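Jumper folding

Jumper folding is the household practice of reducing a knitted garment to a shape that will fit in a drawer. It is usually carried out on a bed, the bed being the only surface in most homes that is both wide enough and soft enough, and it usually takes place shortly before somebody wants to sleep there.

Why jumpers are folded

Knitted fabric is made of loops, and loops stretch. A jumper left on a hanger gradually takes on the outline of the hanger, with a small peak at each shoulder and a body some way longer than its owner's. Folding spreads the weight of the wool across a flat surface. Heavy ribbed knits suffer most from hanging, while fine knits are more forgiving but show creases sooner.

Methods

The shop fold places the garment face down, brings both sleeves across the back and doubles the body up from the hem. It was designed for display and looks its best for as long as no customer touches it.

The Vanlow fold, named after the mill town where it was taught to packing-room staff, turns the hem up first and the sides in afterwards. The ribbing ends up inside, where it is protected from snags. Packers at the Vanlow works were expected to finish 50 garments an hour, a rate not since approached in any bedroom.

The roll is favoured by travellers. It saves space and produces a jumper that has to be explained on arrival.

The half fold, in which the garment is doubled once and left on the bed, is by some distance the most widely practised. Few manuals mention it.

Handling the hem

Ribbing at the hem and cuffs is knitted to spring back, and so resists lying flat. The usual advice is to take hold of the rib itself, keep the grip light and lay it down without pulling. A rib dragged by one corner will flare, and a flared rib generally stays flared until the next wash.

Surfaces

Plain bedding is recommended in the older household guides. Checked bedding has its defenders, who point out that the lines can be used to square up the sides. This works on a mattress that is level and a sheet that has been pulled tight, conditions which are seldom met together.
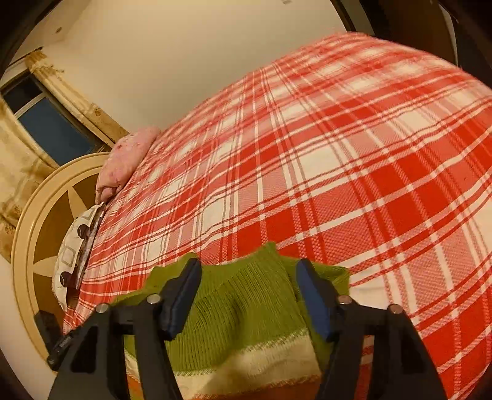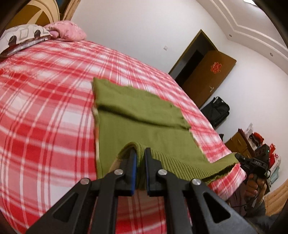 Green ribbed knitwear on red, pink and white checked bedding.

How many jumpers can be kept in one pile?

Five is a sensible limit for heavy knits. Beyond that the lowest garment is pressed hard enough to crease, and it will also be the one that is wanted.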